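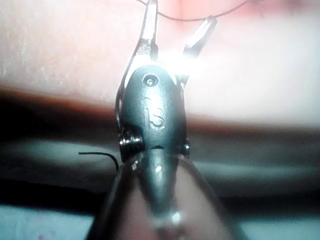 Linnea Björklund

The lights came in two boxes, and Quang Tôn had paid 700 dollars for them before asking anyone whether they needed lights.

"Zasach," he said, setting the first box on Randi's kitchen floor. "They're what the real guys use."

Randi Isaksson had been a wedding DJ for eleven years and had never heard a real guy say Zasach. She turned the box over. It promised to transform any venue.

"Transform it into what?"

"Just help me open it."

They were booked that Saturday at the Baptiste, a hall behind a tire shop with a dropped ceiling and a bar that closed at ten. Roald Halvorsen was turning seventy and his daughters wanted dancing. The deposit had been 25 percent, paid by check, and Randi had already spent it on a new belt for the van.

Quang laid the pieces out on the linoleum. Two bars, a remote, a foot switch, a bag of bolts. The manual said the lights would listen to the music and respond to the mood of the room.

"It has a microphone," Randi said. "It hears a thump and it blinks."

"It says mood."

"I can read what it says."

She'd had a partner before Quang, a man named Leopold Oberholzer, who believed in equipment the way some people believe in vitamins. Leopold bought a fog machine, then a better fog machine. He once told a bride that his speakers could be felt in the next county, and she asked him whether that was good. He sold houses now, or at least his face was on Zillow next to some, and he still called every November to ask if she wanted to buy his old subs.

On Saturday they loaded in at four. The lights went up on either side of the booth, and Quang stood in the middle of the floor with the remote, grinning, while the bars swept red and blue over the stacked chairs.

"Well?" he said.

"It's red and blue."

"You're not even trying."

She wasn't. She was taping down cable, and she had noticed that the Baptiste had only one outlet on that wall that didn't spit when you plugged into it.

The party went the way they go. The daughters danced, the cousins stood by the bar, and Roald Halvorsen sat in his suit with a paper plate on his knee, looking at the lights with no expression at all. Quang kept changing the program. Chase. Pulse. Something called Aurora, a slow green that made the potato salad look ill.

At nine-thirty Roald got up and came over to the booth. He leaned in close to Randi's ear.

"Can you shut those off?" he said. "And do you have a waltz?"

Randi looked at Quang. Quang looked at the remote for a while — long enough for the song to run out — and pressed the button.

She had one waltz, from a wedding in her second year. She put it on. Roald walked back across the floor under the plain ceiling tubes and held his hand out to his older daughter, who was chewing.

"He'd have liked Aurora if it was faster," Quang said.

"Sure."

"I could get the fast one. It's a separate module."

"How much?" said Randi, and hated herself for asking.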